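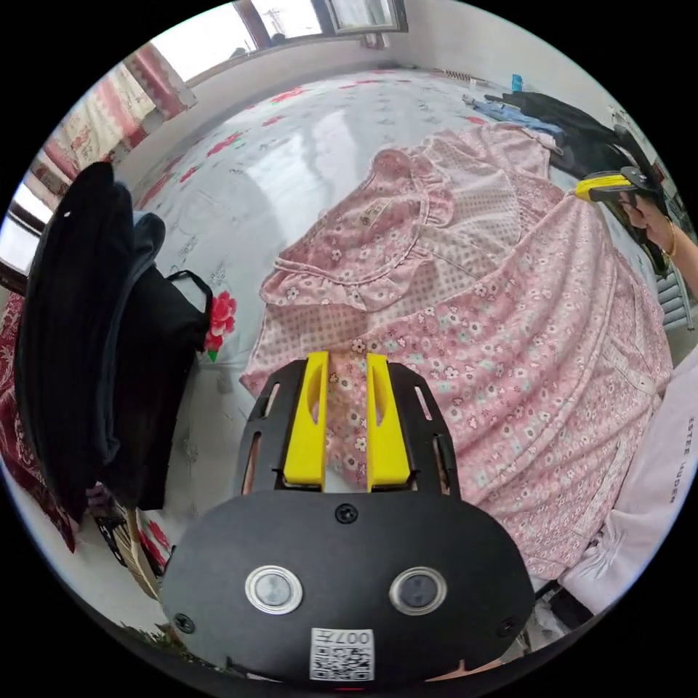
Report on the visit to the Harneck Textile Fair, January

Members of the Flanport Sewing Guild attended the fair as guests of the Gaillard Hall management. The party of 12 arrived at 9:30 a.m. and was shown first to the printed cottons, where 30 exhibitors had taken stands. Small floral patterns for nightwear and bed linen were well represented. Prices were higher than last year, particularly for lawn.

The afternoon was given to the Dukness Mill archive — 3,218 pattern cards, of which 13 were on display. Copies may be ordered through the Guild office.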